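Four volumes, one winter, and I want to start again

I finished Ledorora in February, at ten to two in the morning, and then I lay there grinning at the ceiling like a fool. All 4 volumes, 2632 pages. I'd been telling people I was "reading a long book" since the clocks went back and I could see them being polite about it, so now I'm going to do what I've wanted to do for months and go on about it here, where you can leave whenever you like.

For anyone who hasn't heard me on this already: Ledorora is Sorin Marinescu's enormous family novel about two river towns, Drultside and Stusside, which face each other across the water and can't stand each other. There's a ferry between them. There is talk of a bridge. The talk of a bridge goes on for three generations and I was riveted by every minute of it! I know how that sounds. I'd have run a mile from that description myself.

The English version came out from Wiegand in a run of 2000 sets, and mine turned up in the back of a used bookstore with volume three upside down in the slipcase and someone's grocery list still in volume one (onions, lamp oil, stamps, "ask re: boots"). I used the grocery list as my bookmark the whole way through and I've grown very fond of it.

Getting in

I'll be fair about the opening. It's hard going. Everyone is called by a last name, or by a job, or by a nickname whose origin you get 300 pages later, and the first long chapter is a description of a flood that has already happened by the time anyone speaks. I gave up on it once, years ago, in a different copy.

Then comes page 209. Old Berta, the ferryman's widow, takes the ferry across by herself at night to return a soup pot. It's one paragraph, two pages long, and not much goes on in it. She rows, she's annoyed, she remembers a dance, she bangs the pot on the side of the boat by accident and a dog starts barking on the far bank. I read it and went straight back and read it again. After that I'd have followed her anywhere, and the names sorted themselves out without my trying. If you're stuck before that point, please skip ahead and read that crossing on its own. Marinescu won't mind, and the flood will still be there when you want it.

How I read it

Twenty pages a night, more if I was good and awake. I tried mornings and it was no use, I'd look up with cold coffee and have to run for the bus. I tried lunch breaks and people talked to me. Bed was the answer, and a firm rule that the cell phone stayed in the kitchen. The rule was the biggest change of all, bigger than the book in some ways. I hadn't read for an hour without picking up a screen in I don't know how long, and the first week I kept reaching for it like a missing tooth. By the third week I'd stopped. I was sleeping better, too.

It made me take an interest in plain rooms. I like a pale wall and a light wood floor, something with a drawer near the bed, a little pot with a lid on top for earplugs and hair ties, and if there must be a phone then let it be the kind with a cord, sitting on its own table and minding its business. I could read a lot of volume two in a room like that!

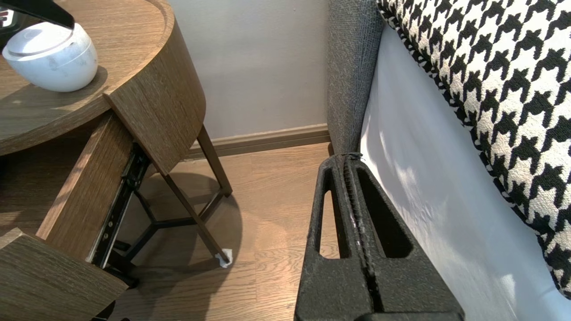
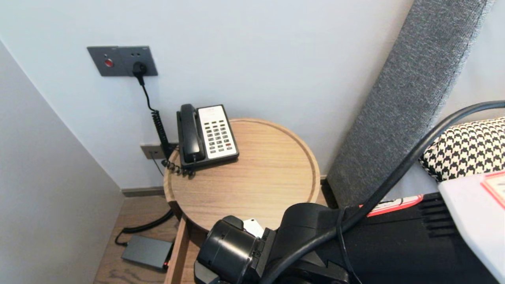
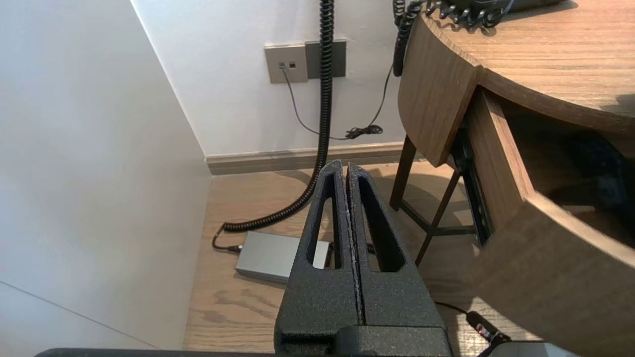
The middle stretch

Volume two is the one people complain about, and I loved it more than the first. It leaves the river almost completely and follows the younger brother, Anselm, who goes off to the city to study law and ends up repairing accordions. There are forty pages on reeds and bellows and glue. I don't play anything, and I had to stop myself from pricing accordions at midnight. What I think he's doing in those chapters is making you homesick. You get so deep into the workshop that you've nearly forgotten Drultside exists, and then a customer comes in with mud on his boots and says one word in the river dialect, and Anselm has to sit down. So did I, more or less, and I was already lying flat.

Volume three is the funny one. There's a wedding where both towns insist on cooking, and a goose that gets awarded in a lawsuit. I laughed out loud at the mayor's speech and woke up the dog. The translator must have had a wonderful time with the insults — my favorite is "you half-dried bench" — and I've been using them on the printer at work.

I'm not going to say much about volume four. The bridge question gets answered. I'd guessed wrong, and I was so happy to have guessed wrong. There's a letter near the end that I read standing up in the hall because I'd gone to get a glass of water and taken the book with me, and I stood there till my feet were freezing.

A few things I'd tell you before you start

Keep the family tree at the back marked with a scrap of paper, but don't look at the bottom two rows, which give away a marriage and a death.

Get the separate volumes if you can. A friend has the whole thing in one brick and she had to read it at a table like homework.

Read the ferry songs aloud. I felt silly for the first one and then couldn't read them any other way. They rhyme in places you don't catch with your eyes.

And if you have someone who'll read it along with you, even a volume behind, do it. My sister started in December after I'd pestered her enough, and she's at the goose now. She called last night at a quarter past eleven just to shout "half-dried bench!" and hang up, so I know she's a few pages away from the mayor's speech, and I'm jealous of her for every one of them. I've put volume one back by the bed. The grocery list is in at the flood.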